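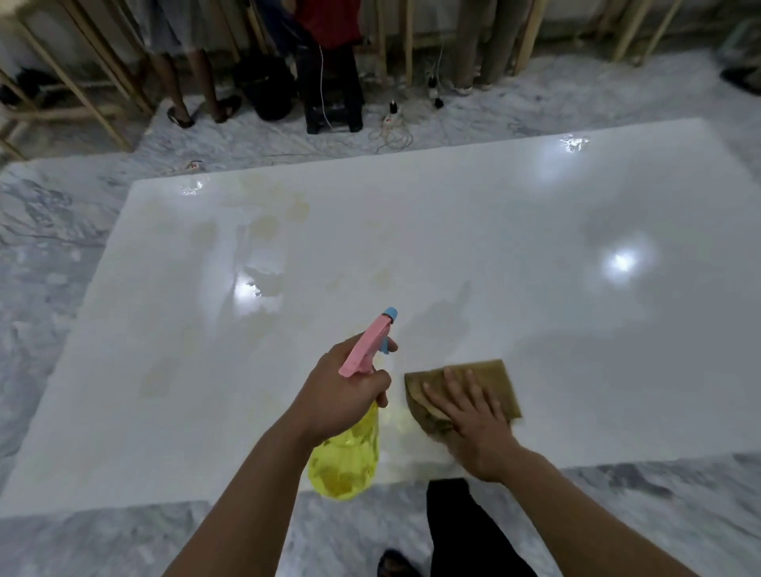

Spray bottle in the left hand, folded brown cloth under the right. Yellowish-beige blotches on a polished white slab.

Takcombe Stone Care – Surface Stains, Set 2

Gallery entry added 2017-01-14. Job reference 614, Plesthorpe showroom.

The slab was logged on arrival with light discoloration on the polished face. It was laid flat on the marble floor for treatment. Cleaning was by hand only, with no powder, pad machine or acid product. The work followed the Haugland method sheet for polished white stone, section 6.

Notes to the picture

Stain type: faint, irregular, roughly circular marks, some of them overlapping. Rings of this kind are often left by cans, pots or wet packing.

Application: trigger spray, bottle held upright. Wet the stained area and a narrow margin past it. Do not flood the slab.

Wiping: cloth folded to a flat pad, open hand, even pressure. Refold to a clean face when the pad picks up color. A loose cloth drags at the corners and leaves streaks.

Lighting: overhead lamps reflect strongly in a mirror polish and can hide pale stains. Check from at least two sides before signing off.

Cleaner: Wenix neutral, diluted per label. Stock code 2670.

Marks that remain after drying go to poultice – see the April set for that procedure.

Back to gallery index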